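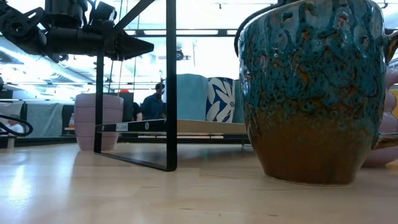 Workshop > Bench and Storage > Wood Finishes

Caring for a Light Wooden Benchtop

Apr 24, 2024
By the Penrose Workshop Desk

A pale wooden top shows dirt sooner than a dark one, and most of what it shows is metal dust, old oil and rust transferred from tools. The notes below apply to solid wood with an oil finish. Film finishes (varnish, lacquer) are covered at the end.

Routine cleaning

Brush the surface before wiping it. A damp cloth on unbrushed wood pushes filings into the grain, where they rust and leave gray or orange specks. Use a soft bench brush along the grain, then a cloth wrung out until it no longer drips. Dish soap in warm water is enough for weekly cleaning. Dry with a second cloth.

Do not use steel wool on oak, chestnut or walnut. Broken fibers stay in the pores and react with the tannin. A gray synthetic pad does the same job.

Rust and black stains

Black rings under cans and clamps are iron stains. Sanding removes them only if they are shallow. Oxalic acid, sold as a wood bleach powder, works on deeper ones. Mix it according to the packet, wear gloves and eye protection, and treat the whole board from joint to joint. Spot treatment leaves a light patch that is harder to hide than the stain. Rinse twice with clean water and leave overnight.

Oil stains

Fresh oil: cover with cornstarch or ground chalk, leave for several hours, brush off, repeat. Old oil: wipe with mineral spirits on a white rag, changing to a clean face of the rag at each pass. Stop when the rag comes up clean. Some darkening will remain.

Dents and scratches

A dent with unbroken fibers can be steamed out. Lay a wet cotton cloth over it and touch a hot iron to the cloth for a few seconds at a time. Let the wood dry fully before sanding. Cuts across the grain do not respond to steam and need filling or planing.

Sanding

Start at 120 grit for a worn top and 150 for one in fair condition. Finish at 180. Going finer closes the surface and the oil sits on top. Vacuum between grits.

Oiling

Apply thin. Flood coats stay tacky and collect dust. Wait 20 minutes, wipe off everything that has not soaked in, and leave until the next day before the second coat. Two coats are normal for a used top, three for bare wood. The Hokotlow bench at our shop gets one maintenance coat each May.

Spread oily rags flat outdoors to dry, or put them in water in a lidded metal can. Rags left in a heap can catch fire without any outside flame.

Protecting the surface

Steel stands, vises and frames mark wood where their edges rest on it. Put cork sheet or thin felt under each bearing edge and trim it flush. Rubber feet can soften an oil finish and leave brown prints. Replace felt once it feels gritty.

Film finishes

Varnished tops should not be oiled. Wash, dry, scuff lightly with 320 grit and recoat. If the film is flaking, scrape it back to bare wood first.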